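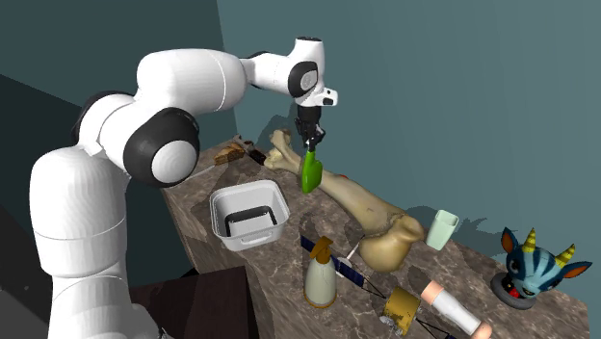 It's about time somebody sold me window cleaner without selling me another bottle, a reader wrote to me after my last column, and well, the wish has been granted, at least if you live within driving distance of Konden.

2023-02-27

Michiels, the hardware store on the main street, is putting in a refill counter for household cleaners. You bring your own bottle, they weigh it, you fill it, they weigh it again and you pay for the difference. Simple enough! I stopped in on Saturday-type errands (paint rollers, a hinge, the usual) and ended up spending half an hour talking about dish soap at the register.

The plan is to start with 13 products. Window cleaner, all-purpose spray, dish soap, laundry liquid, floor soap, and a bathroom cleaner in two scents, one of which I've already smelled and would like to forget. The rest of the list isn't final. Bleach is off the table for now, so you'll still be buying that the old way.

The liquids come in big returnable drums from Madora, and when a drum is empty it goes back on the same truck that brings the full one. If you show up without a bottle, the store will sell you an empty one from Plastport, trigger and all, and you're supposed to keep using it until the spring gives out. Replacement triggers will be sold separately, which made me happier than it probably should have. I have three perfectly good bottles under my sink with dead triggers.

Why now? Last June the store left a signup sheet by the key-cutting machine asking if people would use something like this, and 251 households put their names down. I was one of them and then forgot all about it. The store had been hoping for 296, the number the supplier first gave them as a safe minimum, but the two sides talked it over and decided to go ahead with a smaller setup.

Prices aren't posted yet. I was told the all-purpose spray should come out a little cheaper than the bottle on the shelf, and the laundry liquid about the same. I'd love to see a bigger gap there, and I said so, and got a polite nod.

A few practical bits: bottles have to be clean and dry, with the old label peeled off or covered, and no drink bottles, please. The store puts a new label on at the counter with the product name and the safety stuff. The counter is going in at the back next to the garden hoses, and the doors to the parking lot will stay open during regular hours, so you won't have to haul a jug of laundry soap past the lumber.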